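**Kerslake Eczema and Skin Support Group**
Minutes, 3/13/23

Chair: Trudy Fairweather
Notes: Warrick Pirihi
Apologies received from two members.

**1. Last minutes**

Read and accepted with one change. Under item 4, the cream was listed as unscented. It should say low scent.

**2. Money**

Balance is $774 after the room hire and printing. We agreed to spend $65 on a second box of cotton gloves for the sharing table. Trudy will order them in small and medium, as the large ones are still sitting in the cupboard from last time.

**3. Wait times for dermatology**

Several members are still waiting on a first appointment. One member was referred by her family doctor before the holidays and has heard nothing. Another was told he had been taken off the list when a letter came back to the clinic with the wrong street number.

Suggestions from the floor:

- Call the clinic and check that the referral is on file, and write down who you spoke to.
- Ask to go on the cancellation list.
- Take dated photos of a flare so there is something to show if the skin has settled by the visit.
- Go back to your own doctor if the skin is weeping, hot or spreading, or if you have a fever. Don't wait for the specialist.

Warrick will type these up as a one-page handout for the front table.

**4. Patch testing talk**

The nurse from the Jeruvden clinic has agreed to come in May and talk about patch testing for contact allergies. She would like written questions ahead of time. So far we have 7. Most are about hair dye, rubber gloves and nickel. Send any more to Warrick.

She asked us to let people know that she can't look at anyone's skin or give personal advice on the night. Trudy will say this again at the start.

**5. Hand eczema at work**

Long discussion. Members who wash their hands all day said the soap at work is the main trouble, and two have been allowed to bring their own soap substitute. Members in shop and machine work talked about cutting fluid, grit and heavy-duty hand cleaner. Cotton liners under work gloves helped some people and made others sweat more. Barrier cream had mixed reports.

It was pointed out that gloves put on over damp hands can make things worse. Dry between the fingers first.

The page on work and hands in our booklet needs redoing. Trudy will do a draft and bring it next time.
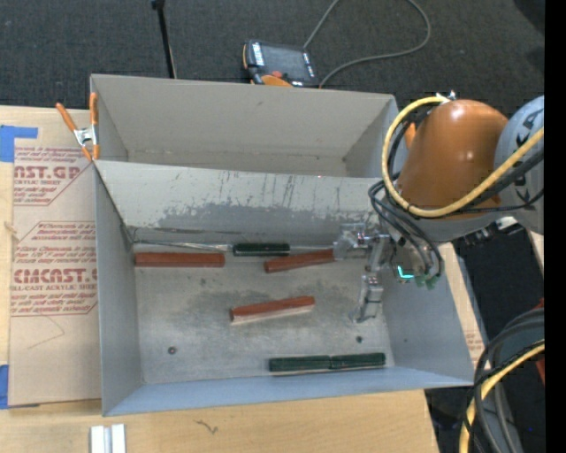

Question from a member: How often should moisturizer go on if your hands are already cracked?

Answer (Trudy): After every wash and again before bed, using a plain ointment if you can stand the feel of it, and see your doctor if the cracks aren't closing.

**6. Booklet reprint**

Mendik Print quoted for 35 copies with a stapled cover. Agreed to hold off until the work and hands page is finished. The Mostix phone reminder app is still listed on the back page. Two members no longer use it, one does. Left in for now.

**7. Other business**

The side door sticks. Please use the front.

Tea roster is short for the next meeting. Names to Trudy.

Meeting closed.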